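The Second Pair

The kit from Yorath had come in January in two boxes, and by September she had built one gripper and half of another. The instructions were written for somebody with a larger bench. She worked on the table in the back room at Saturstead, which was shared between whoever paid the monthly fee, and she packed everything away when she left.

The first gripper closed crooked. She had known this for weeks and had worked round it, picking up things that did not mind being held crooked: a sponge, a roll of tape, a glove. On Sunday she decided to put it right. The workshop was open from ten and the street door was on the latch. The page on the whiteboard said Sep 3, 2023 and under it, in green pen, bins.

She took the fingers off and cleaned the screws in a saucer. One of the blocks had a nick in its lower edge. She ran her thumb over it and thought about printing another, but the printer at Saturstead took 4 hours over a finger and somebody had already put their name down for it. She put the old one back on. She did the screws up by hand, a quarter turn on one side and a quarter turn on the other, as her father had done with car wheels.

Then she opened it as wide as it would go, and looked down at it over the bare table.
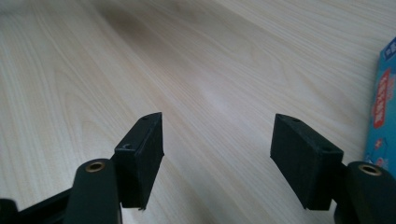

The fingers back on and open, before the first test.

It looked straight. It had looked straight before, though, so she did not trust that. She closed it on a strip of card and pulled. The card came out with a mark down one side and nothing on the other. She loosened the left finger, moved it by less than the thickness of the card, and tried again. She did this until her coffee had a skin on it.

The man from the next bench came over. He was making a clock, or the case for one, and had been making it as long as she had been a member.

"What's it for?" he said.

"Picking things up."

"You've got hands."

"It's so the arm can learn it later. There isn't an arm yet."

He nodded. He asked how much an arm was and she told him, and he went back to his clock.

She had said there would be an arm to several people by now. There was one she liked, made by a firm called Golten, and she had a jar at home with money in it and a page in a notebook where she wrote down what went into the jar. The page had not changed since spring. In the spring she had still been at Sevilo, packing orders, and there had been overtime. At Sevilo they had put in a machine that folded the cartons, and it had been very good at it. It could do 1000 in the time it took her to do 40. She had not resented the machine. She used to stand near it on her breaks and watch how it got hold of the flat card, the two pads coming in from the sides, and she had gone home and drawn the pads from memory on the back of a gas bill. When the letter came she already had the kit on order.

At one o'clock she tried the card again and it came out with a mark on both sides.

She did not say anything out loud. She wrote "both sides" in the notebook with the time next to it. Then she finished the second gripper, which went together in under two hours, as she now knew which parts of the instructions to leave out. By then the sun had gone off the skylight and the man had swept up and was putting on his coat.

"Can you spare ten minutes?" she said. "I need somebody on the other one."

He took his coat off again. She showed him where to put his fingers. He was clumsy with it at first and kept squeezing too early, and she remembered doing the same. She told him to come in slowly from his side and not to look at his hand, to look at the thing he wanted. He tried it a few times on the air.

"What am I getting hold of?"

"The orange one. I'll take the tissue."

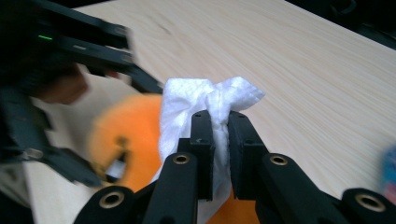 "Who goes first?" he said.

"Neither. Together."

They practised until the light was poor. Some of the tries were bad, and she wrote those down as well. Twice their knuckles met and they both said sorry. He had stopped asking what it was for, and began to have opinions. He thought the pads wanted something on them, rubber from a glove perhaps. He thought she should come at it lower. She tried it lower and it was better, and she wrote that down with his bench number beside it.

"How many do you want to do?" he said.

"A hundred, if it's to be any use."

He looked at the notebook, upside down from where he stood.

"I'm here Tuesday," he said.

She wrote Tuesday at the top of a clean page. He put his coat back on, and she got out the two boxes and began to pack.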